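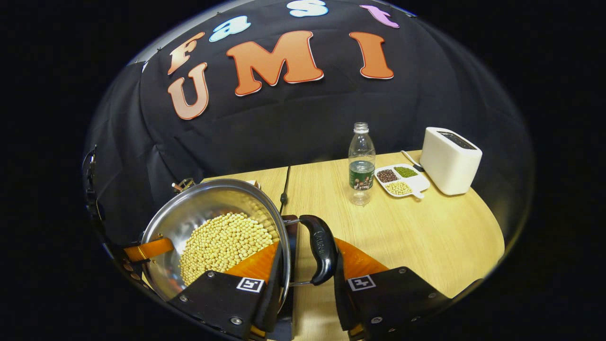 Who is Paltava for?

Singers, songwriters and small bands who have their own material and want to play it to people outside their home town. Most of the acts we work with have played locally for a few years, have a handful of songs recorded and have never booked a tour.

Paltava is a small music company with five staff. We book regional tours, look after single and EP releases, and run a rehearsal room that acts on our books can use at no charge before they go on the road.

Eulalia Gallardo started the company after a long spell playing bass in other people's bands. She had kept a notebook of every hall, pub and club that had treated the musicians decently -- fair split, working PA, a meal -- and that notebook became our first venue list. It now has 63 entries. We take places off it as well as putting them on.

Hadi Nassar joined the following year to handle releases. He deals with artwork deadlines, distribution and local radio, and he is the person to send demos to. Hiba Shboul books the tours. Majdi Khalaf drives the van, mixes the shows and repairs most of what gets broken.
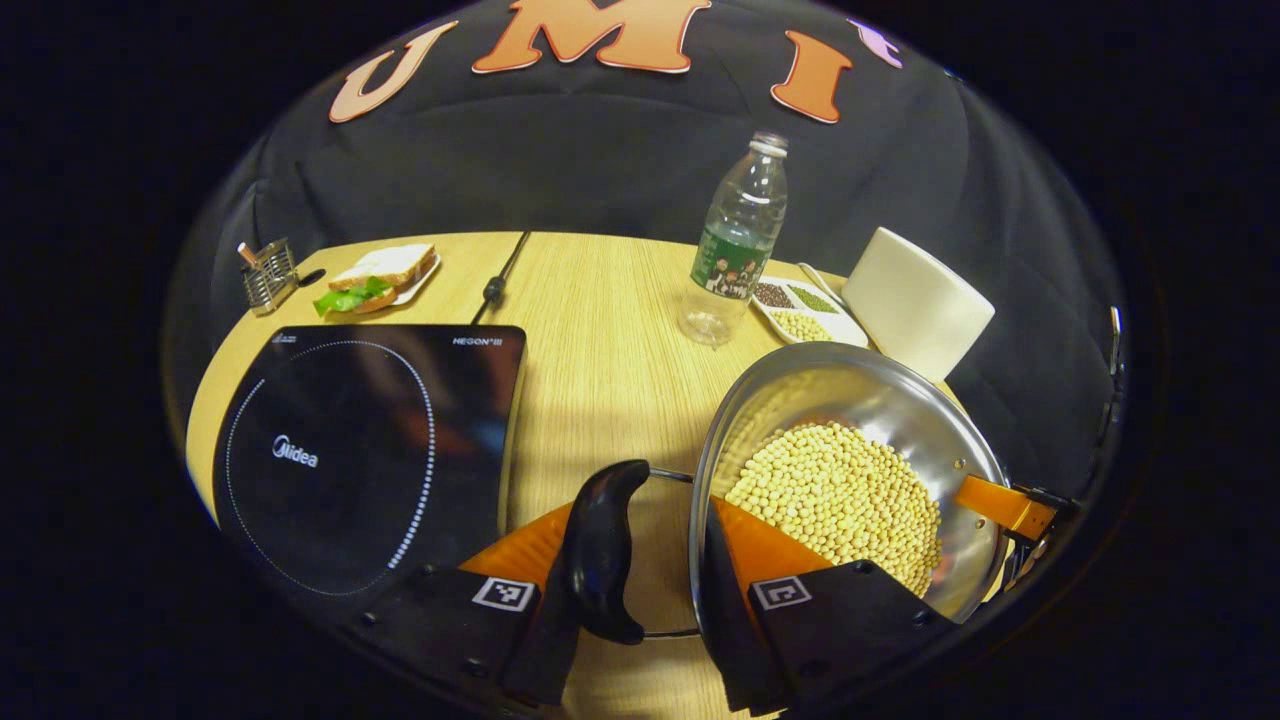 The fifth member of staff is Dalal Bitar, who does contracts and payments. Acts are paid within a fortnight of the last date of a tour, with a sheet showing ticket income, fuel, accommodation and our fee. We don't take a share of merchandise or songwriting royalties.

We have put on 299 shows so far. The smallest rooms hold a few dozen people and the largest, the Khoury Hall, holds 2,000, though we have only used it for shared bills. A normal Paltava tour is eight or nine dates with a support act from each town.

Each August we run Flirnness, a week of co-writing sessions that ends with a free concert. Places go to acts at any stage, including people we don't represent. Applications open in spring and we need two songs, recorded on anything you like.

To send us music, use the form on the contact page. Three songs is plenty. Hadi listens to everything and replies within six weeks, usually late in the evening.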